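**Play food: cloth or plastic, and where do you keep it all?**

**mossypockets** wrote:

Hi all, long time reader, and this is my first real post in the playroom section. I'm redoing the pretend kitchen corner this summer and I've gone back and forth on it so many times that my husband has asked me to please go bother the internet.
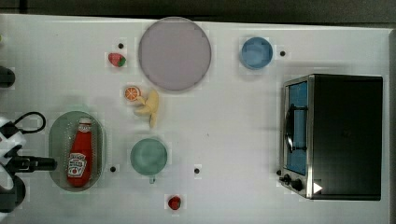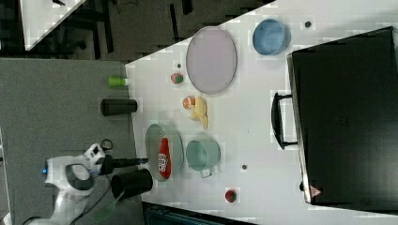
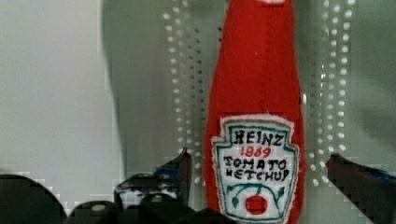

My question is mostly about mixing materials. I started out wanting everything soft, then caved and got a few hard pieces, and now I can't decide if a play kitchen should be one or the other or just a happy jumble! My kids couldn't care less. But the ketchup bottle is the one I keep coming back to, because it's stitched all the way down to the label, with wobbly black letters and a little green vine with a tomato hanging off it, and next to something that detailed the plain stuff looks kind of sad to me. Dishes are another thing. I love the soft colors, the lavender plate and the light blue bowl especially, and I'd like to get more in that family without ending up with a full service for 15.

So: cloth, plastic, or both? And how are you storing it? We have a low Serier shelf with nothing on the bottom two levels yet.

---

**tin_whistle_home** wrote:

Both, no question. Cloth food is nice in the hand but it doesn't clunk in a pot, and the clunk is half the fun. My daughter used to drop the same fake potato in a saucepan for an hour.

That label is adorable, by the way. I love that you can see it's sewn on and a bit fuzzy at the edges.

---

**brindle257** wrote:

I'm going to be the grump. All cloth food ends up gray. We had a big felt set from Giáp, it was gorgeous for one summer, and then it looked like something the dog brought in (the dog did bring some of it in). Hand washing made the felt pill and the stuffing went lumpy. Plastic goes in the sink with dish soap and you're done.

Also, why do people want play dishes in pastels? Give a kid a bright plate so you can find it under the couch.

---

**mossypockets** wrote:

Ha, okay, but pastels are calming and I'm the one who has to look at them! The strawberry is as red as anything, so we do have some color going on.

The pilling worries me though. Did you wash yours in cold water?

---

**brindle257** wrote:

Cold, in a bowl, with baby shampoo. I did everything right and I'm still bitter.

---

**quiltbarn_sue2** wrote:

I sew these for craft fairs, so let me stick up for cloth. It depends on the felt. The cheap craft kind is going to pill whatever you do to it, and wool blend holds up a lot better. For a piece with embroidery I never soak it. I go over it with a damp cloth and a drop of soap, dab, let it air dry standing up, then run a sweater shaver over the plain parts. Stay WAY back from the stitching with that shaver. I learned that on a very nice felt pie.

For storage, I'm against big bins. Everything sinks to the bottom and the kid dumps it out to find one banana. Shallow trays on that shelf, fruit on one, bottles and packages on another, dishes stacked by size.

---

**tin_whistle_home** wrote:

Disagree on the trays, sorry Sue! My two would never sort it back. We have one Grellex basket, everything goes in, cleanup takes a minute. I used to have a labeled system and I was the only person in the house following it.

---

**quiltbarn_sue2** wrote:

We'll agree to disagree, then. Mine sorted fine, but they also lined up their peas at dinner, so maybe that's just my children.

---

**lakeside_ottoman** wrote:

Coming in from the daycare side. We have nearly 900 pieces of play food across all the rooms and only a small part of it is cloth, which we keep for the quiet corner. The hard stuff gets washed at the end of the day. At home I'd do both and let the kids use plates as trays. They do that anyway, somebody's always serving ketchup on a platter.

For matching dishes, look at the Kerkia outlet if you're near one. They sell odd pieces out of broken sets, so you can pick up two bowls and leave the rest.

---

**mossypockets** wrote:

Ooh, I didn't know about the odd pieces. I only want a couple more bowls and maybe one smaller plate, so that's perfect.

Okay, I think I'm going with both, shallow trays on the upper part of the shelf and a basket down low for whatever I give up on. Sue, which sweater shaver do you use? Mine is ancient and eats holes in things.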